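October, 4:40 pm. Towel task, hand-held grippers, small round table by the blinds.

Target from Yuen is 100 good demos. Have 97 after tossing the ones where tracking dropped. Most of the drops = wrist turned too far in and the marker block goes out of sight of the other camera. Keep elbows out!! Slower on the turn too.

Changes today
- grip lower on the fold, then close. Closing on the top curl gave us a lot of slips
- pause 2 sec before the lift so the segmenter finds the start. Bimasel script still misses it if you rush
- re-zero finger width every 10 demos, drifts otherwise
- wicker chair stays where it is, dont move it mid-set, Stinholm loader treats it as a new scene and the map is garbage after

Replay on the Dandano arm: approach fine, lift fine, fold comes out crooked. Think its the time offset between left and right, not the demos. Check the clock sync before recording anyhting else.
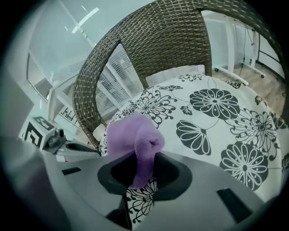
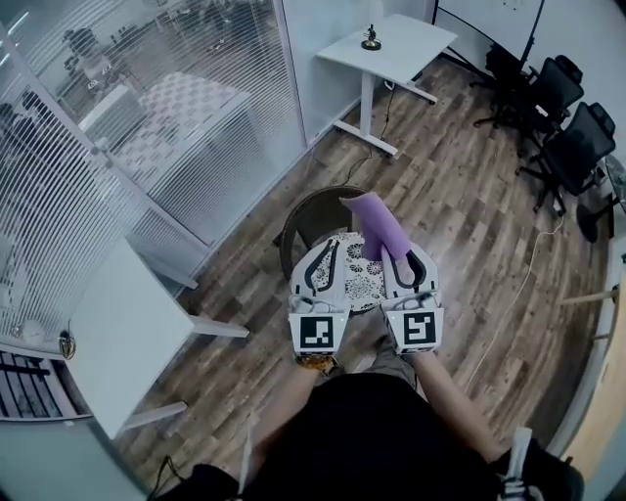
Purple piece in the grip, first from the gripper cam, second from the head cam.

To do: last 3 demos, upload, charge both grippers, ask Yuen whether the tossed ones count for the failure set.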